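This article is about the level. For the enemy of the same name, see Okham (enemy).

Okham Works

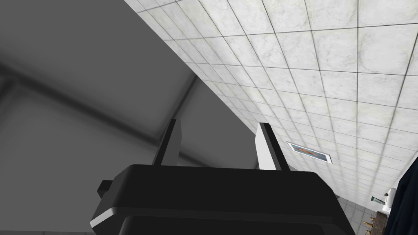
Gripper with two fingers under a tiled ceiling, computer-rendered.

Okham Works is the sixth level in Taresow and the first one set indoors. It also shows up in the sequel, Cekis, as an optional area, much smaller. Reached by the freight lift at the north end of Bhatia Harbor, after the player has the Brass Key.

Contents
1 Overview
2 Layout
3 Items
4 Boss
5 In Cekis
6 Development
7 Trivia
8 Notes

Overview

The level has 28 rooms on three floors. Most are locked at first. Power has to be turned back on floor by floor, starting from the basement, and each generator opens the doors on its own floor only. The map is sold by the peddler outside the lift for 96 coins, or found free in the Drafting Room (second floor, behind the shelf).

Players can leave at any time by the lift. Generators stay on, enemies come back.

Layout

Basement — four flooded rooms and the Pump Hall. Water level is changed with the two red wheels. Turn the left one first, otherwise the crawlspace to the generator stays under water and the wheel has to be reset from the stairs.

First floor — conveyor rooms. Belts switch direction when the floor plate in the middle is stepped on. The Magnet Boots are in the east wing and are needed for everything after. Crates on the belts can be ridden but not pushed.

Second floor — offices, Drafting Room, the long gallery, boss door. Gallery has no save point. The last one before the boss is by the stairs.

Items

Magnet Boots: east wing, first floor
Works Map: Drafting Room, or peddler
Heart Shard: Pump Hall, only with the water at the lowest setting
Oil Flask (x2): conveyor rooms
Foreman's Letter: random drop from Okham enemies, starts the Lost Wages side quest

The Heart Shard can't be reached any more once the boss is beaten on Hard, as the wheels lock. Go back for it before the gallery.

Boss

The Foreman. Has 221 hit points on Normal. Fights from the overhead rail and drops down after every third swing, this is when he can be hit. The boots hold the player to the floor during the shockwave. In the second half he seperates from the rail and charges instead; stand by a pillar and roll. Bombs do nothing in either half.

Beating him gives the Rail Pass and opens the shortcut to the harbor.

In Cekis

Only the first floor can be entered. The belts are stopped, and the Foreman's rail is lying across the east wing. There is one chest with a Oil Flask. The music is the same track at a slower tempo.

Development

Level design is credited to Harish Dixit, music to Geeta Bisht. An early build had the level before Bhatia Harbor in the order, and the lift dialogue still has a line refering to this ("You'll see the sea soon enough").[1] Patch 23 fixed a crash when both wheels were turned during the same splash animation.

Trivia

The peddler's line changes if the player already has the map.
The clock in the Drafting Room runs backward — no known use.
In the speedrun route the basement generator is done last, using the crate clip.

Notes

1. Line is unvoiced and missing from the subtitles file.

This page was last edited on September 16, 2019.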